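Sevbridge House Gallery: Dining Room, Tables and Sideboards

Home | Rooms | Gallery | Notes | Contact

Page maintained by Nneka Odukoya. Last revised June 29, 2019.

This gallery covers the dining room and the storage along its back wall. It belongs to the room survey that Halima Nnaji and I keep for the Sevbridge apartments. The entries deal with surfaces in daily use: what is kept on them, what is brought out for a meal, and what stays there between meals. Furniture is recorded as found. The numbering follows the survey sheets, so there are gaps where a sheet has text and no picture.

Sheet 3. General arrangement

The dining table doubles as the preparation table. The kitchen has one short counter, and most of the sorting and trimming of vegetables is done out here in the morning. The cloth stays on all day. It is changed when it is stained through and wiped down otherwise.

The light over the table was moved when the ceiling was repainted, and the old position can still be found by touch under the paint. Guadalupe Palacios did the wiring. The switch is on the hall side of the door, which is inconvenient, and it will stay there until the hall is done.

Sheet 14. Table in use, cabinet behind
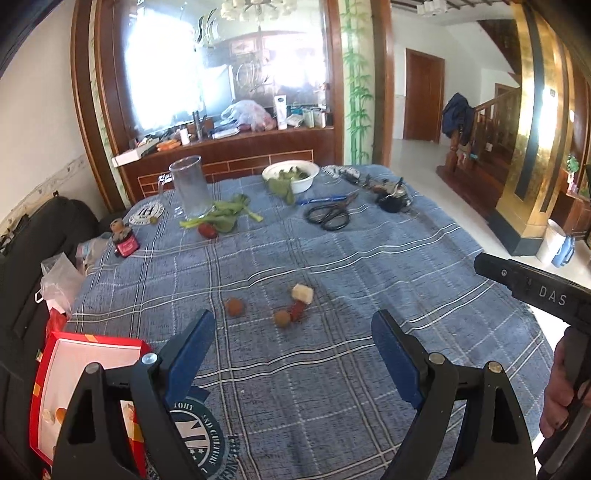 Blue plaid cloth, glass pitcher, greens in a white bowl. Wooden cabinet with mirror at the back.

The mirror is set opposite the window and returns a fair amount of daylight to the table. In the afternoon it does more for the room than the chandelier. The ledge below it holds bottles, packages and bags, and is the first place to look for anything missing from the kitchen.

Scissors and a pen are kept at the table, the pen for marking bags before they go in the freezer. The round emblem is printed on the cloth, and the coaster near the pitcher is a separate item. Earlier notes mixed the two up.

The tall panel at the right of the cabinet has a bamboo pattern with green stalks. It has its own entry in the finishes list under item 86. The black leather sofa along the left wall is listed with the sitting area, although it shares the floor with the table.

Sheet 15. Cabinet, text only

Upper doors: hinges replaced in September, original screws reused. Lower doors: stiff, not yet planed. Abimbola Afolabi has asked for the shelf pins to be measured before new ones are ordered from Oyelaran, as the last set was too thin for the holes. The order reference is 2203.

Sheet 16. Cloths, text only

Two cloths are in rotation, both cut to the same length. The overhang should clear the chair seats. Wash warm, hang flat and iron on the back. Bleach has already taken the color out of one corner of the older cloth.

Corrections to the entries can be sent to Morenike Obi through the contact page. Please quote the sheet number.

Next gallery: Hall and Entry
Previous gallery: Kitchen Counter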